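Four months of the arms at Markitz now, so a little thread on what's changed for those of us on the packing side (long, sorry, get a brew).
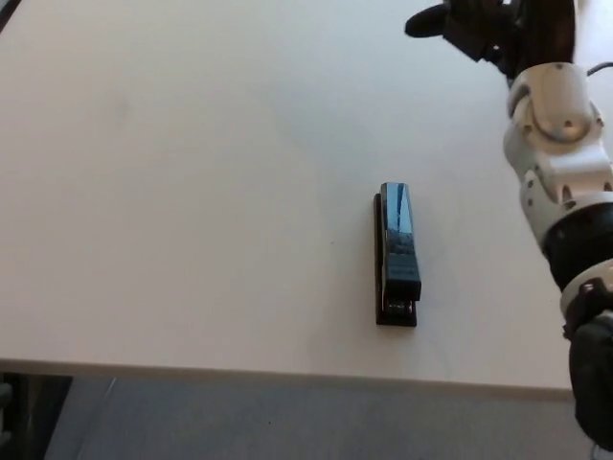

We pack stationery sets for offices. Before June I did 83 sets on a good shift and my wrists knew all about it. Now the arm does the picking and I do the checking, the odd sizes and anything that goes wrong.

Best bit: no more reaching across the table all day! My shoulder has stopped clicking. Mostly.

Worst bit: the chat. There used to be four of us on a bench, now it's me and one other, and she's on the far side half the time. I miss the moaning.

Nobody on our shift lost their job. Two moved over to returns at the Gondard site, and one loves it, one really doesn't.

We did get a pay bump for the training, 62p an hour. I'd asked for more. Still asking.

Staplers are still a pain, by the way. Shiny things always are. Pens it does all day long.

Back on at six tomorrow, will try to answer replies on my break x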